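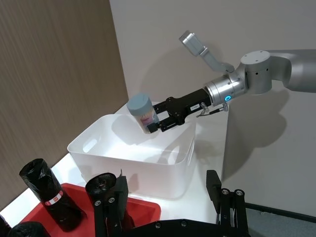
Teaching by hand vs. teleop for simple put-in-the-bin jobs - is anyone getting their money's worth?

Posted in: Arms and Grippers > Teaching and Programming

torque_ledger
12 June 2018

We're being pitched a two-arm cell for kitting household goods. Small jars, rolls of trash bags, that sort of thing, each one going into a white tote. The vendor is Cledach. Their line is that our packers "just show it the job" by remote control, 128 demonstrations per item, and the software takes it from there.

I have 700 items. Do the multiplication and tell me who is driving the arms all that time, because the quote doesn't say.

What I want from this thread is numbers from people who have done it. I've read the brochure already.

palletjack
It's not 128 for every item though, is it? Surely one short round jar is a lot like the next one. We did a trial with Cledach last September and they grouped ours by shape. You demonstrate for the group.

torque_ledger
They told me that too, on the phone. It isn't in the quote. I asked what happens when two jars in the same group have different lids and got "it generalizes."

gripfinger_bob
Skip the remote control and move the arm by hand. Put it in free-drive, grab the wrist, walk it from the tray to the tote, record the points. I've done it this way for years on single-arm cells. Any new hire can pick it up before lunch and you don't need a demonstration count at all.

mx_dunnage
Sure, if the jar is always in the same spot. Look at the picture up top. Bag rolls in a red tray, one leaning, one half hidden behind the gripper finger. Your recorded points are good for exactly one arrangement of that tray. The whole reason people pay for teleop demos is that the tray is never the same twice.

gripfinger_bob
Then fix the tray. A divider costs next to nothing compared with a second arm.

mx_dunnage
Dividers for 700 items?

gripfinger_bob
For the ones that move. I'd bet most of his 700 barely sell.

torque_ledger
Fair point, and no, most of them don't. I should pull that list.

odd_parity
I drove teleop for four months on an Odness project, so I can speak to the part nobody quotes. The bin half is easy. A big open white bin is a generous target and you can let go almost anywhere over it. Picking is where the time goes. Shiny black film on shiny black film, and you're looking at it through a wrist camera with a couple of gripper fingers filling up the bottom of your view. I couldn't tell where one roll stopped and the next one started. We recorded 2272 demos and threw out a lot of them, mostly for bad grasps I hadn't noticed while I was driving.

And you can't feel anything. By hand you know right away if the fingers are sitting square on a jar. With the remote rig we had, I found out when it tipped.

palletjack
How many were thrown out?

odd_parity
I wasn't allowed to keep the log, so I won't guess. Enough that they changed the rules for what counted as a good one twice while I was there, and after that the older ones had to be checked again.

torque_ledger
This is the sort of thing I was after. Did the finished setup run without you?

odd_parity
On jars, mostly yes. On rolls it still wanted somebody nearby when I left. I don't know how it's doing now.

lallen_user
Going to disagree a little. We run the Lallen package on two arms and the demos paid off for us, but only after we stopped letting six different people record them. Everyone has their own habits. One guy came in from the side on every jar, another always came from straight above, and the arm learned something in between that suited neither. Now one person drives. It's slower to collect and the results are better.

mx_dunnage
So "your packers just show it the job" becomes "one of your packers stops packing."

lallen_user
Pretty much. Put that wage in your sheet.

gripfinger_bob
Still say do the fast movers by hand-guiding with fixtures and leave the rest to people. Kalogeropoulos sells a decent free-drive handle that bolts on at the wrist. No subscription.

mx_dunnage
And when the supplier changes the jar?

gripfinger_bob
Then I teach it again. With teleop you have to go and record new ones too, don't kid yourself.

palletjack
I'd at least ask for a trial on your worst item. Cledach let us choose ours. It did okay - not as well as the demo video, but okay.

torque_ledger
I've asked. They offered to run it at their place with their operator. I said our place, our operator, 2000 picks, mixed tray, and they count every time a person has to touch it. Waiting on an answer.

Bob, I'm pricing dividers for the top sellers in the meantime. Jars first. The rolls can wait until I hear back.

odd_parity
Ask to keep the log.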